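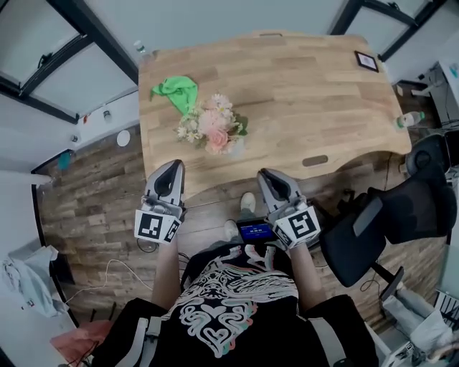
Pritwood brings the Hemton desk to home customers

GRANDINOV, July 13, 2020 – Furniture maker Pritwood today opens orders for the Hemton, a writing and working desk with a light wooden top made of joined strips and a curved cutout in the front edge. Until now the desk was sold only to offices and study rooms. From this week private persons can also order it, one piece at a time, from the workshop in Grandinov and from the dealer Pramanik.

The first 200 desks are already in the warehouse and can be delivered immediately. A further 700 will be made before the end of December.

The top of the Hemton is of the kind which many people know from kitchens, where it is called butcher block. Strips of wood in a light oak colour are glued side by side and then sanded to one flat surface. The strips are not sorted by shade, so every top has its own pattern of lighter and darker pieces. Pritwood asks customers to accept this as part of the product. A desk cannot be exchanged only for the reason that its strips look different from those in the showroom.

The front edge has a curve cut into it at the place where the person sits. It allows the chair to come nearer, and the forearms can rest on the wood at both sides. Close to the middle of this edge there is an oval opening for cables. On most desks such an opening is at the back, and during the development there was a long discussion in the company about this point.

"We had it at the back in the first version, and the people who tested it were always crawling under the desk," said Kanini Ogola, head of product at Pritwood. "A telephone charger is needed in front, near the hand. So we moved the opening. Some of my colleagues found it ugly in the beginning. I must say that I was one of them, and after two weeks I did not see it any more."

Ms Ogola said the wish for a home version came from office customers, who wrote to the company in spring and asked if they could buy the same desk for their flat. Many of them had been working at the dining table and had to clear it before each meal.

"They sent us pictures of their tables and I looked at all of them," she said. "There was always a bottle of water, and very often a second one. There were flowers, real or artificial, a small picture in a frame, a cloth which somebody forgot to take back to the kitchen. I liked this very much. In our old catalogue every desk had one pencil on it, and who lives like that? We want to sell a desk where you can put down a bunch of roses and go on with your work."

For this reason the new catalogue will show the Hemton with ordinary things on it. Customers who would like to take part may bring their own objects to the showroom and have the desk photographed with them.

The surface is treated with oil. Pritwood recommends wiping it with a soft cloth that is slightly damp, in the direction of the strips, and drying it afterwards. Water standing under a bottle or a vase should be wiped up on the same day. Small rings can usually be removed with fine sandpaper and a little new oil, and a sheet with instructions is packed with each desk. Coloured cleaning cloths should be washed once before the first use, as some of them can leave colour on light wood.

The desk is delivered in two parcels, one with the top and one with the legs and screws. It takes 15 minutes to assemble and a second person should help to turn it over. Customers living above the ground floor are asked to write this in the order, so that the driver can plan enough time. Old desks can be taken back on the same trip if they are empty and already stand near the door.

Tahsin Mridha, who leads the furniture department at Pramanik, expects that many buyers will want to see the top before they order.

"Wood is difficult to sell from a screen," Mr Mridha said. "The customer puts the hand on it, then he sits down, then he finds the curve and moves the chair forward. After this I do not need to explain a lot. The most frequent question is whether it will fit under the window, and for this I ask everyone to measure at home first, please, also the radiator."

The Hemton has a guarantee of 5 years on the top and on the legs. The guarantee does not include marks from hot pots or from cutting directly on the surface – the name butcher block refers only to the way of joining the wood.

A version without the front curve remains available for offices and study rooms. It is not planned to offer it to private customers this year. Drawers and a matching shelf are being tested at present, and Pritwood will announce the dates when the tests are finished.

About Pritwood
Pritwood makes desks, tables and shelves for homes, schools and offices. The company has its workshop, warehouse and showroom in Grandinov. Small samples of the oiled top are sent free of charge on request.

Notes to editors
Interviews with Kanini Ogola can be arranged through the Pritwood press office. Journalists who wish to visit the workshop are asked to announce themselves one day before, and to wear closed shoes.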